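# Kit Gilbert à deux bras : questions fréquentes

Les questions reprises ici sont celles que Bristonley reçoit le plus souvent avant une commande. Pour un devis ou une question qui n'y figure pas, utilisez le formulaire de contact.

## Que contient le kit ?

Deux bras de table avec leurs pinces, le rail de montage, les câbles, les clips de câblage, l'alimentation et une clé USB avec le logiciel Hema. L'ordinateur n'est pas fourni. Les visserie et clés Allen nécessaires au montage sont dans la boîte.

## Quelle table faut-il prévoir ?

Un plateau rigide d'au moins 700 mm de profondeur. Le rail se fixe sur le bord avant. Les plateaux en verre sont exclus, de même que les tables pliantes.

## Combien de temps prend l'installation ?

Comptez 4 heures pour un premier montage, étalonnage compris. L'étalonnage seul dure 30 minutes et doit être refait chaque fois que le rail est déplacé.

## Peut-on acheter un seul bras ?

Oui, sous la référence Gilbert 897. Le second bras peut être ajouté plus tard sur le même rail, sans changer d'alimentation.

## Le logiciel Hema est-il soumis à abonnement ?

Non. La licence est livrée avec le kit et reste valable sans limite de durée. Les mises à jour sont gratuites la première année. Ensuite, elles sont payantes, mais la version installée continue de fonctionner.

## Sous quel système tourne Hema ?

Linux uniquement. Une version Windows est à l'étude, sans date annoncée.

## Le kit convient-il à un usage en cuisine professionnelle ?

Non. Les bras ne sont pas lavables et ne sont pas homologués pour le contact alimentaire. Le kit est destiné aux laboratoires, à l'enseignement et aux essais de manipulation. Les aliments employés pendant les essais ne doivent pas être consommés.

## Avec quels objets peut-on travailler ?

La pince accepte la plupart des objets de table courants : baguettes, petits récipients, plateaux légers. Les grains de riz et les graines peuvent servir aux exercices de transfert, à condition de les ramasser avant qu'ils n'atteignent le rail. Un poste d'essai type réunit un égouttoir en plastique gris, un plateau brun pour les baguettes, un bac transparent et un plateau noir pour le riz.

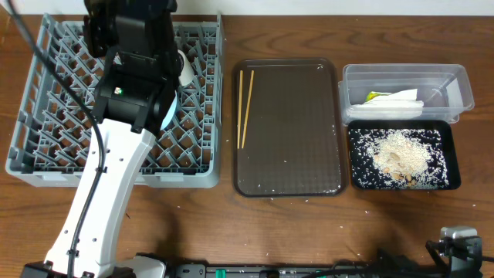
## Comment nettoyer les pinces ?

Coupez l'alimentation, puis passez un chiffon sec ou un pinceau souple entre les doigts. N'utilisez ni solvant ni air comprimé.

## Où envoyer un bras en panne ?

À l'atelier Brovbridge, après avoir demandé un numéro de retour. Joignez le câble d'origine. L'atelier est fermé en décembre et les colis reçus pendant cette période sont traités à la réouverture.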